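홈 | 강연 자료 | 지난 모임 | 오시는 길

발표자 노트: 작은 조각은 어디에 담을 것인가
야렐리 세르반테스(Yareli Cervantes)
Onness 정리 모임, 2024년 3월 2일 토요일

시작
인사는 짧게. 발표 시간 20분, 질문은 끝나고 받는다고 말할 것. 지난 2월 모임에서 서랍 칸막이 얘기를 했으니 오늘은 서랍에 넣기 전 단계만 다룬다. 책상 위에 펼쳐 놓은 것을 한 상자로 모으는 일까지.

먼저 물어볼 것: 집에 블록이나 나무 조각이 있는 분? 손 드는 동안 물 한 모금.

1. 상자
뚜껑 없는 것부터 권한다. 뚜껑이 있으면 닫아 둔 채로 그 위에 물건을 올리게 된다. 나는 Quezada 상자를 몇 년 썼는데 뚜껑은 첫 달에 치웠다.
벽은 낮은 편이 좋다. 속이 보여야 뭐가 빠졌는지 안다. 대신 가득 채우면 넘친다. 바닥이 조금 보일 정도에서 멈출 것.
색은 안에 들어갈 물건과 다르게. 연한 갈색 조각이면 어두운 청색 계열 상자가 보기 편하다.

2. 깔개
맨 책상에서 하면 조각이 구르고 소리가 난다. 천을 한 장 깐다. 무늬는 취향대로 고르되, 칸이 나뉜 무늬면 자리를 정하기 쉽다. "상자는 빨간 칸 옆" 하는 식으로 말로 전할 수 있다. 아이와 같이 정리하는 분들께 특히 이 얘기를 할 것.
몬드리안풍 격자 천 얘기는 여기서. 검은 선이 굵어서 칸 경계가 멀리서도 보인다. 단점도 말한다. 파란 칸 위에 파란 상자를 두면 상자 테두리가 잘 안 보인다. 상자는 밝은 칸에 두는 쪽이 낫다.

(잠깐 쉰다.)
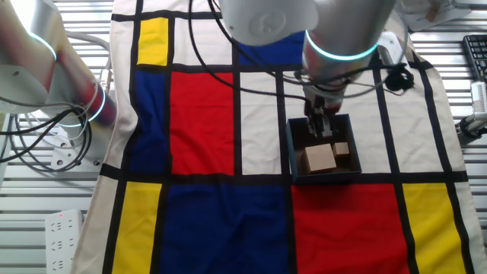
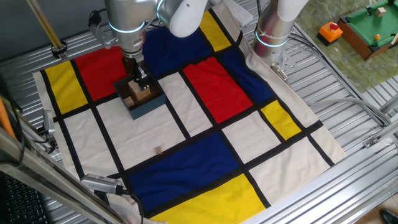 작은 나무 조각 하나는 아직 상자 밖, 크림색 칸 위.

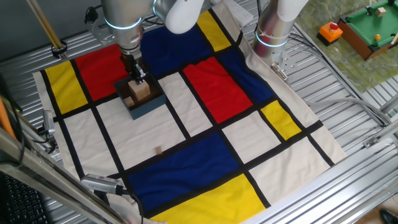
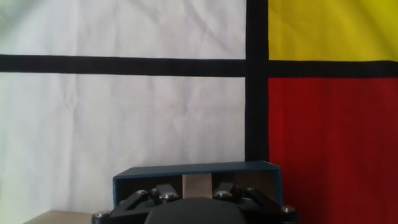

3. 순서
큰 것부터 넣는다. 큰 조각이 상자 한쪽에 자리를 잡으면 작은 조각은 남은 구석에 들어간다. 반대로 하면 작은 것을 다시 꺼내게 된다.
제일 작은 조각이 늘 마지막에 남는다. 잃어버리는 것도 대개 그 조각이다. 검은 선 근처나 천 주름 옆에 있으면 눈에 잘 안 들어온다. 상자를 들기 전에 천을 한 번 훑어보라고 말할 것. 천을 털어서 확인하는 분이 있는데 그러면 바닥에서 찾아야 한다.

상자를 조각 쪽으로 옮겨 다니지 말 것. 상자는 한자리에 두고 조각이 상자로 온다. 이 부분은 질문이 많이 나온다. 한 손으로 상자를 들고 다니면 기울어지고, 먼저 넣은 것들이 한쪽으로 쏠린다. 앉아서 하는 분은 팔이 닿는 범위에 상자를 놓으면 된다.

4. 주름
천은 완전히 펴지 않아도 된다. 조금 구겨진 정도는 조각이 구르지 않게 잡아 주기도 한다. 다만 가장자리가 들려 있으면 소매에 걸린다. 모서리만 손으로 눌러 놓고 시작한다. 다림질은 권하지 않는다. 해 봤는데 다음 날이면 똑같았다.
보관은 접지 말고 말아서. Gorken 종이 심에 말아 두면 접힌 자국이 덜 생긴다.

5. 시간 재기
우리 집 기준으로 한 상자에 대략 5분. 조각 크기가 섞여 있으면 더 걸린다. 시간을 재는 목적은 빨리 하려는 데 있지 않다고 덧붙일 것. 저녁 먹기 전에 할지, 먹고 나서 할지 정하려고 잰다.
386번 상자 얘기는 시간이 남을 때만. 창고에 번호를 붙이던 시절 얘기라 길어진다.

질문 대비
- 상자를 여러 개 써도 되나: 된다. 2개까지는 같은 천 위에 두고, 더 많으면 천을 나눈다.
- 지퍼백은 어떤가: 옮길 때는 좋다. 매일 꺼내는 물건에는 불편하다.
- Cinder 수납장에 맞는 상자 크기: 선반 안쪽 깊이를 먼저 재 오시라고 답한다. 제품 이름만으로는 답을 못 드린다.

마치기 전에 상자 견본을 뒤쪽 탁자에 둔다고 안내. 가져가는 견본이 아니라는 말도 꼭 할 것. 의자는 각자 접어서 벽 쪽으로.

이 사이트는 쿠키를 사용합니다. 계속 이용하시면 쿠키 사용에 동의하는 것으로 간주합니다. [동의] [설정]

© 2024 Onness 정리 모임 | 문의하기 | 맨 위로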